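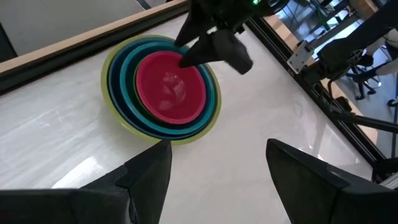
Part-Time Baking Instructor, Ternwood Community Kitchen

Ternwood Community Kitchen in Peltdale is hiring a part-time instructor for its beginner baking classes. The position is open until filled. This notice was posted Monday, December 28, 2020.

Classes are small, with a limit of 10 students. Most are adults who have never baked bread or who tried once and gave up. The course covers quick breads, basic yeast dough, pie crust and simple cakes. We have a set of recipes that you are welcome to use, change or replace after the first session.

What you will do

Teach two evening classes a week, each 3 hours long
Write the shopping list and send it to the office two days before class
Weigh out dry ingredients ahead of time when the recipe is long
Show students how to clean and put away what they used
Keep a short attendance sheet
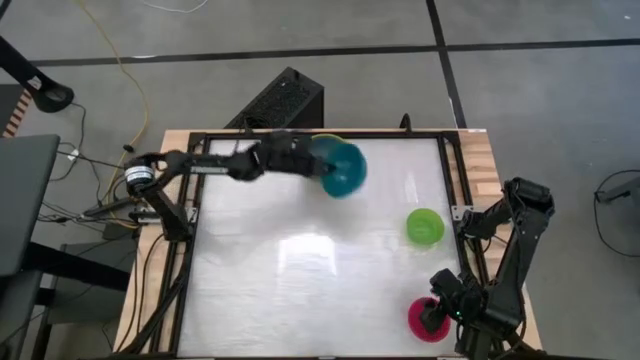 Bread classes need more room than people expect, and you should be comfortable planning a lesson around the space you have. Kneading, shaping and cooling all compete for the same few feet of counter. A butcher-block table is good for dough and can take some flour and scraping, but we ask that hot pans go on racks. The ovens are shared with the Cemer lunch program, which has them until 4:00 p.m. on class days.

What we are looking for

At least two years of baking experience, paid or at home. A culinary degree is not required. You should be able to explain a step more than one way and stay patient when a dough doesn't rise. Teaching experience of any kind helps — Scouts, Sunday school, training new hires at a bakery. You will need a current food handler card, or be willing to get one before you start. Some lifting is involved, mostly flour in 25-pound bags.

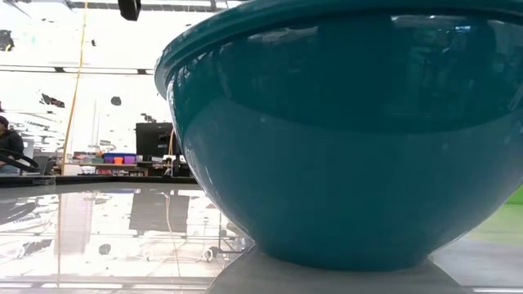
Applicants who can also cover an occasional Saturday class for kids should say so in their letter. Those classes are paid separately at the same hourly rate.

Pay and schedule

Pay is $24 an hour, including one hour of setup before each class. Ingredients and aprons are provided. There are no benefits with this position. Parking is free in the Igwe Street lot after 5:00 p.m.

How to apply

Send a one-page letter and the names of 2 references to Ternwood Community Kitchen, 1241 Igwe Street, Peltdale, or drop them off at the front office. Please include the evenings you are available. Finalists will be asked to teach a short sample lesson — biscuits or muffins are fine — and will be paid for that time.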